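Ata da reunião de acompanhamento — recolha de exemplos para o sistema de aprendizagem

Data: 24 de abril de 2018
Local: sala pequena do primeiro andar, Bitedis
Presentes: Wissam Zoubi (recolha e redação da ata), a equipa de anotação da Bitedis, dois representantes da Vetinon
Ausência justificada: o responsável pelo armazenamento de dados

A reunião começou às dez horas. A ata anterior foi aprovada com uma correção no ponto 3, onde estava escrito "garrafa" e devia estar "frasco".

1. Estado da recolha

Wissam Zoubi apresentou os números. Até à data estão gravados 1426 episódios, todos de tarefas de mesa feitas por pessoas com as duas mãos. Destes, 220 pertencem ao grupo dos frascos (abrir, fechar, montar e desmontar bombas de spray). O grupo dos tecidos está completo e não recebe mais gravações.

A Vetinon perguntou se os episódios interrompidos estão incluídos no total. Foi respondido que sim, mas levam uma marca própria e podem ser retirados com um filtro.

2. Qualidade dos episódios

A equipa de anotação reviu o grupo dos frascos e devolveu 65 episódios. As causas mais frequentes são duas: a mão direita tapa o gargalo no momento em que o tubo entra, ou a gravação termina antes de a pessoa largar o frasco. Foi discutido se o primeiro caso deve mesmo ser rejeitado. A Vetinon considera que uma oclusão curta é normal no trabalho e que o modelo precisa de a conhecer. A equipa de anotação prefere rejeitar, por não conseguir marcar o instante do contacto.

Decisão: aceitar a oclusão quando o tubo está visível antes e o bico fica visível depois. Nos outros casos o episódio volta para a fila de repetição.

3. Tarefa "bico e tubo"

Esta tarefa ocupou a maior parte da reunião. O tubo é transparente e fino, e o detetor atual da Bouzid perde-o com frequência. Foram comparadas duas propostas:
a) pintar a ponta do tubo com uma cor forte;
b) manter o tubo como está e anotar à mão a posição da ponta, num fotograma em cada dez.

A proposta a) foi recusada. Os frascos devem continuar iguais aos de uso comum. A proposta b) foi aceite para um primeiro lote de 143 episódios, e depois se verá o tempo que exigiu.

Ficou também acordado que o frasco seja segurado pelo corpo com uma mão enquanto a outra traz o bico. Não se dá à pessoa nenhuma indicação sobre a velocidade — os movimentos lentos demais já criaram problemas no grupo dos tecidos.

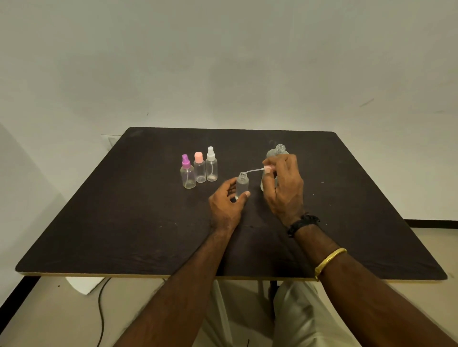
Fig. 1. Tarefa "bico e tubo": a mão esquerda segura o frasco pequeno aberto e a direita aproxima o bico cor-de-rosa com o tubo.

4. Disposição da mesa

Foi perguntado se os frascos que não entram na ação devem sair da mesa. Decidiu-se que ficam, porque o sistema tem de aprender a escolher o frasco certo entre vários parecidos. A ordem das cores muda de sessão para sessão e é escrita na folha de registo. O tampo escuro mantém-se até ao fim deste grupo. Um tampo claro será experimentado mais tarde, se houver horas disponíveis.

5. Transferência dos dados

A cópia para o servidor Cludance continua lenta durante a tarde. As cópias passam a ser feitas à noite. O relatório completo fica previsto para dezembro, como está no contrato.

6. Tarefas distribuídas

Wissam Zoubi: atualizar as instruções de gravação com a nova regra da oclusão.
Equipa de anotação: preparar o lote da proposta b) e registar as horas gastas.
Vetinon: enviar a lista definitiva dos nomes das ações, em português e em inglês.
Bouzid (a informar por correio eletrónico): indicar se o detetor aceita pontos anotados à mão.

Não houve outros assuntos. A reunião terminou às onze e quarenta. A data da próxima será comunicada por correio eletrónico.

Redigido por Wissam Zoubi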